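Forholm House
Photo Gallery: The Ground Floor Workrooms

The ground floor workrooms at Forholm House were refitted over the past year and are now in regular use by resident groups, visiting instructors and members of the public who have reserved a place. The gallery on this page presents the furnishings and small fittings selected for the rooms. It is intended for groups considering a reservation and for readers who have followed the project through the Forholm newsletter.

The refit was planned by Sabine Frerichs and carried out under the direction of Rasmus Org. Furniture was supplied by Panicker. The guiding request from room users was a simple one: plain work surfaces, quiet floors and as few fixed items as possible, so that a table can be set up for one activity in the morning and for another in the afternoon. Over 800 responses to the user survey were read before the final selection was made.

The gallery opens with a worktable in use. Further views will be added as the remaining rooms are completed.

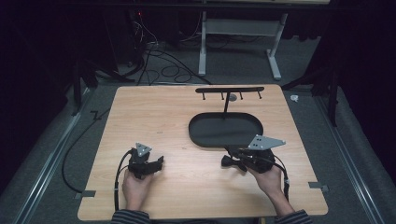
Worktable with a light wooden top, set with an oval tray and a small rack with four hanging pegs. Gray carpet throughout.

Light wood was chosen for the tabletops after two darker finishes had been tried in the east room. Users reported that small black parts were difficult to find on the darker surfaces, particularly late in the day. The pale finish has been well received, and the same finish will be used for the side shelves — these are expected in August.

Trays and racks may be borrowed from the supply cabinet beside the entrance. Hok-lam Yau maintains the list of available items and can advise on what is suitable for a given activity. Groups are asked to return borrowed items to the cabinet at the end of each session and to leave the tabletops clear. Adhesive tape should not be applied directly to the wood.

The carpet extends into the corridor and the adjoining reading room. Chairs with bare metal feet should remain in the hall. Felt pads are available at the front desk.

Reservations

The workrooms may be reserved for a half day or a full day. Together they accommodate 28 people. Requests should be addressed to Efthymia Triantafyllou at the front desk and should state the number of participants, the furniture needed and any equipment the group intends to bring. Power outlets are located along the north wall — extension cords must be requested in advance.

Photographs on this page may be reproduced in school and community publications with credit to Forholm House. Larger files are available on request.

Gallery text: Aicha Ragab
Page last revised: 2020-04-21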